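March 20, 2025

Spent the morning on the grasp planner. Usha merged her change to the timestamp code last night, so I pulled it, rebuilt, and reran the replay set from February. 612 episodes, and it got through all of them without the queue filling up. Last week it stalled every time.

The lag between the wrist camera and the joint readings is still there. I had it down as a constant 190 ms, and it is constant if nothing else is running. When the logger starts writing, it drifts. Jhosep thinks the logger and the camera driver are fighting over the same thread. I moved the logger to its own process after lunch and the drift got smaller but didn't go away. Left a note in Tekleab so Bogumił sees it before he touches the driver.

Also found that the config loader ignores the rate limit if the file has a trailing space in it. Fixed that. Wasted most of an hour on it.

Wilma asked again when the cloth policy can go to Stunex. I said after the segmentation is better, and she wrote down the end of the month, which I didn't say.

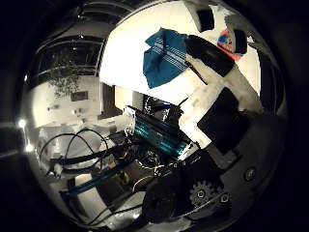
Segmentation took up the rest of the day. The mask is supposed to give the planner one clean outline of the cloth and it keeps giving two or three pieces. I opened the wrist view next to the mask and went through the stripes first. They're thin and white and the cloth is bunched up on a white surface, so the model has some excuse there. The blue is the other problem. The long bars on the module in the middle are close to the same teal, and so is the rod at the lower left, and color counts for too much in how we score the regions. I cut the color weight and added a mask for the parts near the rim. I'll have to check that the rim mask doesn't throw away cloth when it sits high in the view.

Started a retrain at 8 with the new weights. Emlyn says to leave the batch size alone this time. Home late, leftover soup.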